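Kettle trays hold their ground in Gillenmont's short-stay apartments

By the Gillenmont desk
Tuesday, July 9, 2024

GILLENMONT – The minibar is gone, the bathrobe is going and the little sewing kit went years ago. The kettle on its tray is staying put, and in the new Brannigan building on the east side of downtown it has been given the best stretch of counter in the apartment.

Brannigan, which rents furnished units by the night or by the month, opened its second Gillenmont address in March. The company had planned to leave out the tea tray entirely. Its early brochures promised "uncluttered surfaces," a phrase that in the lodging trade usually means there will be nowhere to make a hot drink before eight in the morning.

Guests objected. A survey sent out after the first few weeks drew more than 200 replies, and the company says the kettle came up more often than the television, the parking and the shower pressure. One guest reportedly boiled water for tea in a saucepan and then wrote three paragraphs about it. Another asked whether the uncluttered surface might be available with some clutter on it.

So the trays came back. Each of the 32 apartments in the building now has a black electric kettle and a divided box for tea, both sitting on a rimmed black tray toward the back of a pale speckled counter. The placement was apparently the subject of two meetings. The back of the counter won, on the grounds that people like to put their keys, mail and takeout at the front.
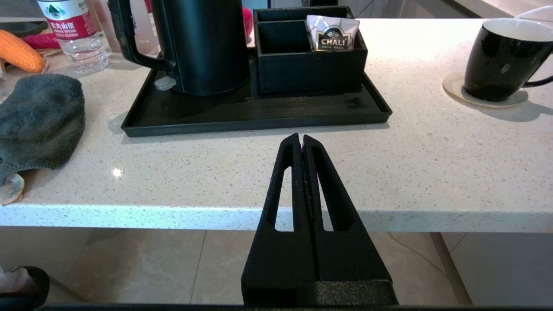

What goes in the box was a third meeting. The company's older building across town stocks whatever the wholesaler has on special, and regulars there still speak of the winter of decaffeinated peppermint. For the new address, staff were told to buy packets that a person might drink on purpose. The selection changes with the deliveries, and guests who finish everything on the first night are asked to mention it at the desk, where a refill will be handed over without comment.

The trays come from Karell, a supplier of hospitality odds and ends that also makes luggage racks and the wooden hangers you can't take home. Its catalog lists the tray under "welcome solutions." The raised rim is the selling point. Water poured from a kettle by someone who has just stepped off a long flight tends to go several places at once, and the rim keeps most of it off the counter. The housekeeping checklist gives the tray its own line: lift everything, wipe, dry, put everything back where it was.

That last part has caused some friction. Housekeepers at the older building keep the kettle on the right. The new building keeps it on the left. Staff who work shifts at both have been known to rearrange a tray out of habit, and a laminated card has been put up in the supply closet to settle the matter. Somebody has since added a second card saying the first one is wrong.

Not every operator in town is convinced. Zondstead, which runs extended-stay rooms near the bus station, took its in-room kettles out last year and put a hot water dispenser in the lobby. The company describes this as a social amenity. Guests in pajamas waiting for the elevator with a full mug have described it in other ways, and a petition taped up beside the dispenser in the spring had filled a page and a half before it was moved to make room for a notice about recycling.

Brannigan won't say what the trays cost, beyond calling the sum "less than the survey." It has ordered a few spare kettles, which live in the office and are, according to the front desk, already in use by the office.

The company is considering adding a small spoon to each tray. A decision had been expected by the end of June, but the spoons that arrived as samples were too long for the compartments in the box, and the shorter ones were judged to look like something from an ice cream counter. Guests who need to stir are directed to the drawer.

A third Brannigan building is planned for the old furniture warehouse on the river side of town, pending permits. The floor plans on display in the lobby show a bed, a desk, a sofa and a small black rectangle at the back of the kitchen counter.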